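Labels, lids and the two-day rule

Reet Toom has run the production kitchen at Kairys in Herham long enough to have fixed views on cold storage. Most of them concern labels.

"People buy good boxes and then write nothing on them," she says. "A box with no date on it is a box I throw away."

Her own system is plain. Each container gets a strip of freezer tape on the side, never the lid, with the contents, the weight in grams and the month it was cooked. Lids get swapped between boxes in the wash, so a label on the lid will sooner or later describe the wrong food. She uses a soft pencil, as ink tends to lift from the tape once frost forms on it.

Portioning comes next. Toom weighs the empty pot before cooking and writes the figure on the handle with a paint pen. Her largest reads 2000. At the end she weighs the full pot, takes off that number and divides what is left. A recent batch of lentil stew gave portions of 795 grams, each meant for 2 people.

"It is subtraction," she says. "You do it once and you stop guessing with a ladle."
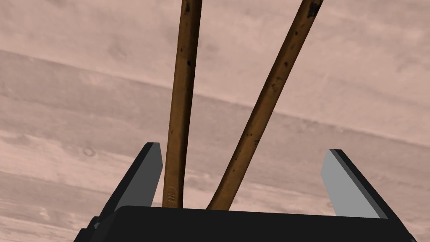
On cooling she is stricter. Hot food goes into shallow trays, no deeper than a thumb joint, and the trays stand on a wire rack so that air can pass underneath. Rice is spread out first and is in the fridge within 30 minutes. Soup is moved into smaller pans before it goes anywhere near the cold shelf – a full stockpot holds its heat for hours and warms whatever is beside it.

Her colleague Ebony Tawhiri, who plans the menus, disagrees with her on one point. Tawhiri freezes sauces flat in bags and files them upright in a drawer. Toom prefers square tubs.

"Bags thaw faster, I accept that," Toom says. "They also split at the corner seam, and then you have tomato on everything."

Tawhiri's answer is to double the bag for anything with bones or whole spices in it. The two methods now occupy separate drawers.

Asked what a home cook should change first, Toom names the freezer inventory. Hers is a sheet of squared paper taped inside the cupboard door, one line per batch, one stroke for each portion taken out. When a line is finished it is ruled through. She tried a spreadsheet for most of a winter and went back to paper in June.

"My hands were always wet," she says. "The pencil was on a string."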